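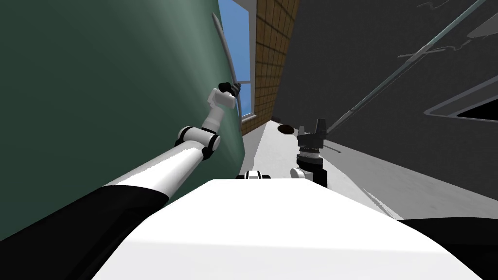

White arm, white body, black shoulder. A computer render.

Last updated: April 22, 2021

The paper calendar, three months in

I bought a wall calendar in January, half price, from the stationery shop on Salcedo Street that is always closing down and has been closing down since I moved here. It's a Hurketti, the big kind with a box for each day and a strip at the bottom for "Intentions." I have used the Intentions strip to write the phone number of the dentist.

Some background. For years I ran my life on an app called Plikby. I loved Plikby. It let you color every task, and then nest tasks inside other tasks, and then drag the whole nest to tomorrow with one finger. I got very good at the last part. At my peak I could move an entire week's worth of obligations into the following week while waiting for toast. There was one item, "call about gutter," that I must have dragged through two winters. The gutter eventually came down by itself and I got to check the box, which made a little chime.

Then Plikby sent around one of those emails that starts with the word "journey," and that was the end of Plikby. They offered to move everybody's lists over to Truno, so I let them. Truno is fine. Truno would like to know how I feel about my tasks. It has a row of faces. Every evening it asked me to pick a face, and if I didn't pick a face it sent me a notification about the face, and one night in bed I found myself feeling guilty toward a circle. The next morning I went out and bought the calendar.

So, findings.

The boxes are small. I knew this when I bought it, but there's knowing and then there's trying to fit "pick up prescription, return library books, ask about the smell in the car" into a space the size of a cracker. I have had to develop abbreviations. The trouble with abbreviations is that I'm the one who made them up, usually while holding something in my other hand. In February there's a box that says "RX / BKS / SML," which I can decode, and one that says "G. NOT BEFORE 3," which I cannot. I spent most of that day waiting for G. If you are G, I was home. I'm sorry if I seemed rude.

You can't drag anything. This is the big one. If I don't do a thing on the day I said I'd do it, then it just stays there on that day, undone, at eye level, next to the refrigerator. I can write it again in another box but then it's in two boxes. Visitors can read it. My sister-in-law stood there one afternoon eating crackers and reading my March like a newspaper, and then she said, "You've put 'socks' four days in a row," and I had to explain about the socks.

(I needed socks. There isn't more to it.)

What I've ended up doing is writing fewer things down. I'd like to call that a philosophy but it's mostly embarrassment plus the cracker problem. When I exported my list out of Truno before I deleted it, there were 40 things on it marked urgent. I printed it, meaning to copy the real ones onto the wall. Most of them had gone off like milk. There was a birthday present for a child who has since turned two more ages. There was "look into quinoa." There was one that said only "the thing," with a red flag on it, and I have to assume that whatever the thing was, it has either happened or been prevented.

I copied over maybe a handful. The rest of the printout is under a wobbly table leg and doing good work there.

Some complaints, to be fair to the apps. A wall calendar doesn't come with you. I've stood in line at the pharmacy being asked if the 30th works for me, and the true answer was on a wall across town. I said yes. It did not work for me. A wall calendar also doesn't beep, so if I don't look at it, it will let me miss anything at all without a word. I've started looking at it while the coffee is going, which covers mornings. Evening events are still more or less in the hands of fate.

And the pen. I tied a pen to it with string, feeling very clever. The string is long enough to reach every box except the bottom right corner, so I've gotten into the habit of not planning much for the end of the month. I could get a longer string. It's on the calendar, in June, up near the top where the pen reaches.

The pictures are a different matter. Hurketti sells this one as "Harbors of the North," and I assumed I'd get a new harbor each month. January and April are the same harbor. April is flipped. I noticed because the lettering on one of the boats is backward. I haven't looked ahead to see what they do with October, mostly because I have to take it off the nail and the pen swings around and marks the wall.

I'm keeping it through the end of the year regardless, since I've already written the dentist in the Intentions strip for every month and I'd hate to have to look up the number again. I did try going back to Truno for a weekend, just to see. It said it had missed me and asked me to pick a face.

Recent posts

The smell in the car, part two
A ranking of the chairs I have been told not to sit in
Why I returned the second toaster
Gutter news

Get new posts by email. No more than one a week, usually a lot less. Unsubscribe whenever you like.

This site uses cookies to remember that you've already closed this message. Accept | Manage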